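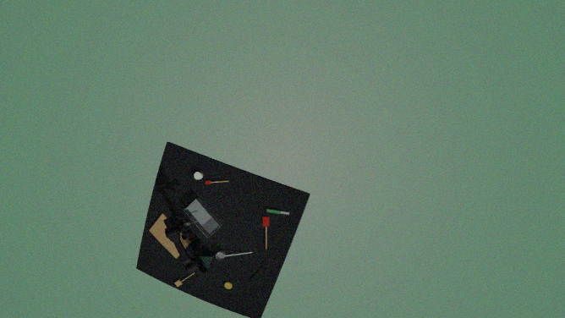

How to Write a Seating Chart Without Losing a Cousin

We had 65 guests, which sounds small until you try to put them in chairs. I made four versions of our chart. The first three are in a drawer and may not be discussed at Thanksgiving.

What you need

Your final RSVP list, the floor plan from your venue, a pad of small sticky notes, and one evening when neither of you is already annoyed.

Step 1: Chase the stragglers

Do this before you seat anyone. Text the people who haven't replied and give them two days. "We'll see how October looks" counts as a no.

Step 2: One name per note

Write every guest on a separate sticky note, plus-ones included. If you don't know the plus-one's name, ask now. My friend Imelda Rivera went to a wedding in Raltville where her boyfriend's place card said "And Guest." He kept it. It's on their fridge.

Step 3: Seat the hard people first

Everyone tells you to start with the head table. Start with the divorced aunt and uncle instead, then anyone who has lent anyone else money. Give them separate tables and separate routes to the bar.

Step 4: Build around pairs

Each guest should know at least one other person at the table, dates not included. Skip the singles table. Your single friends know what it is.

Step 5: Check the room

Grandparents go away from the speakers. Parents of toddlers go near the door. Leave the chairs with their backs to the dance floor for people who will never be in them – in our case, the entire college table.

Step 6: Leave it alone overnight

Look again in the morning, fix the two things that are obviously wrong, and take a picture with your phone. Then type it up alphabetically by last name. Guests look for themselves, and a list sorted by table makes a traffic jam.

Step 7: Send it off

The caterer needs the table counts and the meal choices. Keep one spare seat at a friendly table. Ours went to my husband's old roommate Brian Gachanja, who had declined in writing and arrived in a very nice suit.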